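HOME
Academics
Campus Life
News
Archive

Prunbridge Students Present at Undergraduate Research Forum

June Four students from Prunbridge College presented their work at the Karau Undergraduate Research Forum, which was hosted this spring by the Boateng campus. The forum brings together students from small colleges across the region for two days of talks, poster sessions and workshops. A total of 52 projects were accepted this year, and 27 of them were given as talks.

Joon-young Yook, a senior majoring in history, opened the first morning with a paper on how river towns paid for their public libraries in the years before state aid. He worked mainly from council minutes and subscription lists held in the college archive. Most of the lists had never been transcribed, and he spent much of the fall semester reading handwriting before he could start on the argument. His paper was placed in a session on local government and drew questions on whether the same pattern held in farm counties. He plans to look at that over the summer.

Khang Tiêu, a junior in the biology program, gave a talk on the timing of leaf-out in the maples on the north side of campus. He compared his own notes from two springs with records kept by the grounds department. The grounds records were made for scheduling work crews and leave out some weeks, so part of the talk dealt with what can and cannot be learned from them. A student from another college has asked to use his method on a stand of oaks, and the two are now sharing data sheets.

Hòa Thái and Réka Orbán presented a joint poster on note-taking in large lecture classes. They surveyed students in five sections of the introductory psychology course, then asked a smaller group to keep a log for the rest of the term. Students who rewrote their notes within a day said they felt more prepared for exams, but their scores were close to those of the other students. Thái and Orbán stood by the poster for the full afternoon session and came home with a page of suggestions, mostly on how to word the survey.

"People wanted to know why we asked about confidence first and grades second," Orbán said. "We didn't have a great answer. If we run it again we'll mix up the order."

The poster received an honorable mention in the social sciences division. It will hang outside the psychology office on the second floor of Grarnetti Hall through the start of the fall semester.

Preparing for the forum

All four students went through the college's practice series, which is open to anyone who has been accepted to an outside conference. The series meets at 4 p.m. in the Grarnetti Hall seminar room. Speakers give their talk once with slides and once without, and faculty from outside the department are asked to sit in. Yook said the second run was the harder one – his first version leaned on a map that took up most of a minute to explain.

Travel and lodging were paid for through the student research fund. The fund covers registration, shared rooms and meals for students who are presenting. Students who want to attend without presenting can apply for a smaller amount, which covers registration only.

The forum also ran workshops on applying to graduate school, writing abstracts and reading peer reviews. Tiêu went to the abstract workshop and has since rewritten his for a regional biology meeting in the fall. Thái attended the session on graduate school and said the most useful part was a panel of first-year students talking through their budgets.

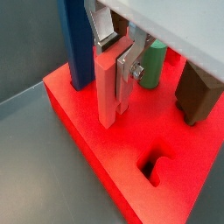 Visitación Rivas
Coordinator of Undergraduate Research

Applications for next year's student research fund are now open to all Prunbridge students who will be enrolled in the fall. First-year students may apply, but they need a letter from a faculty sponsor. Returning applicants should send a short report on their last project along with the new form.

A complete application has a one-page description of the project, a budget and the name of a faculty sponsor. Group projects need only one application, but every member of the group has to sign it. Projects that involve surveys or interviews must also go through the college's review process before any data is collected. Please allow extra time for this, as reviews move slowly over the summer.

The most common problem with last year's applications was a budget that did not match the description. If you list a trip to an archive, the description should say what you plan to read there. If you ask for printing costs, tell us what is being printed and for whom. Forms with missing pages will be sent back to the student, and the place in line is kept until the corrected copy arrives.

Students who are not sure whether their idea is ready can stop by the research office in Grarnetti Hall. Drafts are welcome, and so are projects that began as a class paper. Joon-young's talk started as a seminar assignment, and the maple project grew out of a lab notebook from Khang's first year.

Faculty who would like to sponsor a student or sit in on a practice talk should write to the research office. We are short of listeners from the sciences in particular.

Next year's forum will again be held in the spring. The location and the deadline for abstracts will be posted on the research office page once the host campus has confirmed them.

Filed under: Student News, Research, Conferences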